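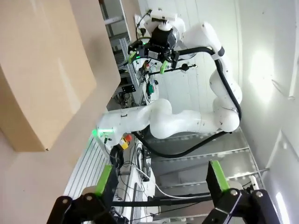

4. Setting up the Mirlow dehumidifier

Read this section before you plug anything in. The maker's own leaflet runs to two pages and skips most of what matters, so these notes were written for Tanbridge tenants who have been given a Mirlow and told it will sort out the damp. It may help. It won't mend a leaking gutter, whatever the sticker says.

4.1 Before first use

1. Stand the unit upright for 7 hours. The leaflet says two, which seems hopeful for something that has come up the stairs on its side.
2. Pull out the water tank and take away the foam wedge behind the float. If the wedge stays in, the tank light never comes on and the tank overflows.
3. Push the tank back until it clicks. If you didn't hear a click, do it again.

CAUTION: Do not use an extension lead. A wall socket only.

4.2 Where to put it

4. Choose the dampest room and shut the windows. The claim that one unit "treats the whole home" is hard to believe in any home with doors.
5. Leave a hand's width behind the unit and more above it. The air comes out of the top.
6. Keep it off thick carpet. It rocks, and the float switch doesn't like it.

4.3 Setting the level

7. Press POWER, then hold HUMIDITY until the number flashes.
8. Set it to 55. Lower settings sound better but the unit will hardly ever switch off, and you are the one paying for it.
9. Press HUMIDITY once more to save. The number should stop flashing. On older units it goes back to 76 after a power cut, so check it.

Note: The reading on the front is taken inside the case, next to a warm motor. Treat it as a guess. A cheap dial on the far wall will tell you more.

"Smart" mode appears to do the same as "Auto" but with a blue light. We have not found a use for it.

4.4 Emptying and cleaning

10. Switch off before you take the tank out, even though the leaflet says there is no need.
11. Tip the water down the sink. Don't drink it or give it to pets.
12. Rinse the filter under a cold tap and let it dry fully before it goes back. Never run the unit without it.

The Dendico scented filters sold for this model cost more and, as far as we can tell, smell of lemon and do nothing else - the plain ones fit just as well.

4.5 If the unit stops

Tank light on: the tank is full or not pushed home.
E2 on the display: the room is too cold. Warm the room and start again.
No lights at all: try another socket, then report it to the Mudgway office with the number from the plate on the back.

Last checked Sunday, February 6, 2022.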